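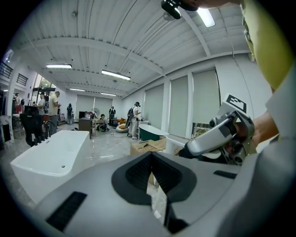 Bathroom showroom: notes on the refit
Mar 19, 2022

Work on the Ristness showroom floor has reached the stage where the tubs are in but very little else is in its final position. Members who plan to call in during March should read the following first, as several displays can be viewed but not yet demonstrated.

Freestanding tubs. The white rectangular model is on the floor with its drain visible in the basin. The dark green tub with the white rim stands further back, in the middle of the room. Both are shown on the floor. Neither will be plumbed in on this floor, and anyone wanting to judge filling time or overflow behaviour should ask for the data sheet. Destomska quotes capacity to the overflow and Purba quotes it to the rim, so the two figures can't be compared directly. Melur Manurung has asked both firms for capacity to the overflow with one bather, and the answers will be printed in the next issue if they arrive.

A freestanding tub needs clear floor on every side if it is to be cleaned properly. We recommend a gap wide enough to pass a flat mop, and a good deal more on the side used for getting in. Check the waste position before ordering. The outlet on a rectangular tub is not always central, and moving a floor waste after tiling is expensive. Measure the doorway, the stairs and any turn on the landing as well.

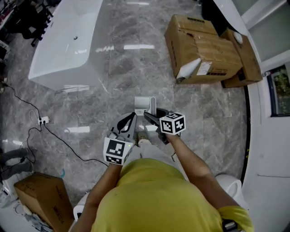

The white rectangular tub on the marble floor, with power leads still to be tidied.

Floor. The large gloss tiles are grey with white and darker veining. They reflect the ceiling lights strongly. This suits a showroom, but members should bear in mind that a polished finish in a wet room is a different matter, and should ask for the slip rating of any tile before putting it near a tub. The same pattern can often be had in a matt finish. Joints on large tiles are few, so any lip between neighbours shows up badly under low light. Ask the tiler to use levelling clips and to check the subfloor with a 2 metre straight edge before starting.

Fittings. Small fittings are being sorted at floor level before they go up. The rule for the refit is that each fitting stays with its own fixings until the wall position is marked. Trendari brackets are supplied with screws for masonry only, and a different fixing is needed for stud walls. Bracket heights will be marked on the wall in pencil and checked against the tub rims. A free-standing tap should be placed with the tub in its final position, and its supply pipes set only then.

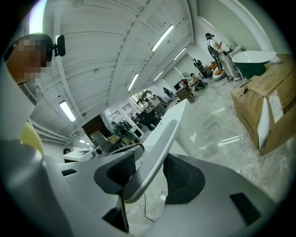

Packaging should be kept until each piece has been inspected. Claims for transit damage must reach Ristness within 7 days of delivery, and the carrier will want to see the outer carton with its label intact. Flattened boxes may be stacked on the floor for the time being, but not across a walkway. White packing material should be put back inside a carton before it is moved, as loose pieces get under the tubs and are awkward to reach.

Cables. Extension leads are in use for the fit-out and will be removed when it ends. Until then, please step over them with care and leave power strips where they are.

Still to be done:
Fix the wall brackets
Clear the remaining cartons
Put model names and prices on the tubs
Agree the final position of the desks

Visits are limited to 4 members at a time and should be booked through Melur Manurung at least 14 days ahead. Bring a dimensioned plan of your bathroom showing the door swing, the window and the existing waste. Sketches are acceptable if the measurements are in millimetres.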